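Zevent Student Team Enters Gear Assembly Cell in Trosaso Challenge

The robotics class at Zevent Technical School has entered a robotic gear assembly cell in this year's Trosaso Student Automation Challenge. The final takes place in June.

The entry, named Trellurer, uses a single arm with a two-finger gripper and a camera at the wrist. Its assigned task is to pick metal gears from a flat work surface and place them on the shafts of a training gearbox. Four students wrote the control software and designed the gripper fingers over two school terms.

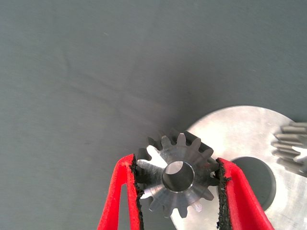 A spur gear held upright between the padded fingers of the Trellurer gripper.

Gear position is calculated from the wrist camera view. The software locates the edge of the bore, estimates its center and corrects the approach before insertion. Reflections from machined metal were the main source of error in early trials, and the team labeled some 2,000 pictures to train the current detector.

"Our first version completed 71 percent of insertions," said Tanvir Navaratnam, who teaches the class. "Most of the failures were alignment errors at the shaft."

Challenge rules allow each team three scored runs. Parts are placed by the judges before each run, and no manual correction is permitted after the start signal. Gears and shafts for the class were supplied by Lehner.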